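10/18/23

Slept badly, got up anyway, and decided today was the day for the box of odds and ends that's been sitting under the bench since June. I keep stepping around it like it's a sleeping dog! It came back with us from the Tukedham building, and I swear half of it isn't even ours.

So I put the radio on and started pulling things out. Old labels (107 of them, all with the wrong address, thank you very much), a roll of tape that had stuck to itself, two mugs, one with somebody's initials painted on the bottom. Cường Huỳnh wandered over with his tea and claimed the nicer mug right away. I let him have it, he's been a good sport about the move and he did carry most of the shelves.

Then we got to the blue egg. I'd forgotten all about it! I love the color, it's that sky blue you get on a really good morning, and it's so shiny you want to pick it up every time you walk past. It's picked up a few scuffs, plus one whitish scratch up near the top that I tried to rub out with my thumb. No luck. There's a faint seam running down the middle too, and Cường thinks we could sand it smooth, but I like it the way it is and told him to keep his sandpaper to himself. 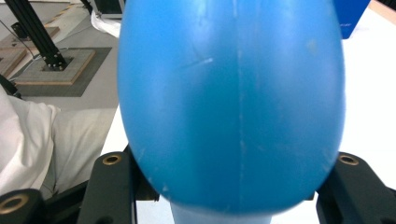
Anyway, I've given it a spot on the shelf by the window, next to the Suma catalogs, and I think it cheers up that whole corner. Cường wants to move it to his desk. We'll see about that.

The rest went faster. Three bags out to the trash, one box marked for Roy, and I found the 40 dollars I'd been blaming on the cleaners (oops, and I'm so glad I never said it out loud). Feet hurt, had soup for dinner. Tomorrow I have to call Gusimness about the missing shelf brackets and pick up more tape.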